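4.2 Where chopsticks are kept between meals

Of the 152 households in the Parkach survey, most kept their chopsticks upright in an open holder, and the holder usually stood within arm's reach of where people ate. Drawers came second. In the interviews, drawers were linked with guests and with the better pairs, while the holder was for everyday use. Several people in Coman kept both, and moved pairs from one to the other as the colour wore off the tips.

Holders on the table itself were treated as a separate group. They change how the table is laid: people take their own pair as they sit down, so no one sets places. They also change how it is cleared, as the pairs can be put back from a chair. Figure 4 shows a holder of this type on a round table with a printed cloth.
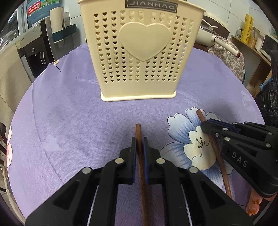 Figure 4. Table-top utensil holder, cream plastic with heart-shaped cutouts, and brown wooden chopsticks at a round table.

Neelam Rajput, commenting on a draft of this section, felt that we had made too much of convenience. In her view a holder stays on the table mainly for want of counter space, and the habit of serving oneself comes later. Our data cannot settle the order of these two things. We did ask about counter space, but only in the second round of visits, and the answers were hard to compare between flats.

Matching was a smaller matter than we had expected. Mixed pairs were common in shared holders - two sticks of the same length were often good enough - and complaints were mostly about length, not colour. Drying was mentioned more often. Households with closed-bottom holders described standing the sticks on a rack first, a step that was often skipped after the evening meal.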